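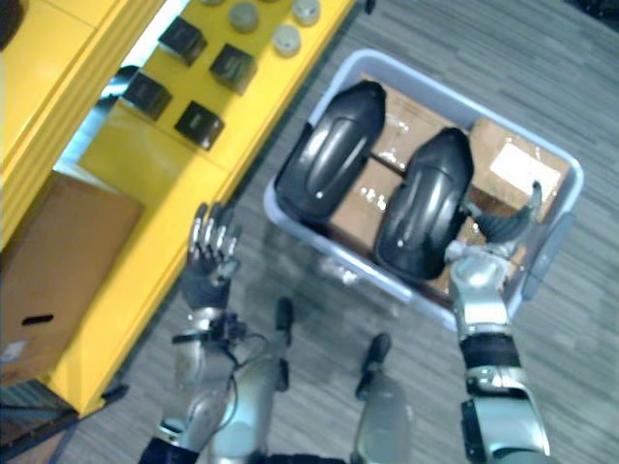 The right hand on the rim of the parts bin, with two black covers inside.

Sirkka Rautiainen and Berhanu Dinsa share a bay at the Plilley workshop, where their humanoid, Sevix, has been under construction since December. The budget was $3,000. Spending to date is $1,679, most of it on wrist joints and cable.

The current job is bin work. Sevix takes black plastic covers out of a tote on the floor and racks them on a yellow shelving unit. The covers are light, curved and slick, and they give a hand very little to hold. Dinsa wrote the grip routine, which closes the fingers over an edge and stops on motor current. His first version used a fixed finger position and dropped some 4 covers in every 5. 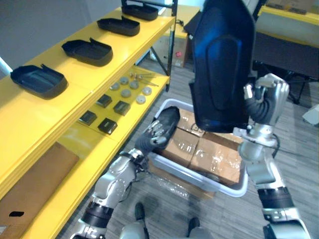
Reach was the second problem. A tote on the floor puts the work close to the feet, and the knees have to stay clear of the forearms through the whole lift. Rautiainen moved the elbow limits twice before settling on a path that raises the part first and turns it afterward. Cycle time went up. Collisions with the shelf dropped to a level she will accept.

Cable routing is unfinished. The external run at the wrist is easy to service but can snag, and an internal run would mean stripping the forearm. Rautiainen favors the internal run. Dinsa wants to finish the cover trials first, then move to the smaller parts, which will need a different grip and probably new fingertip pads.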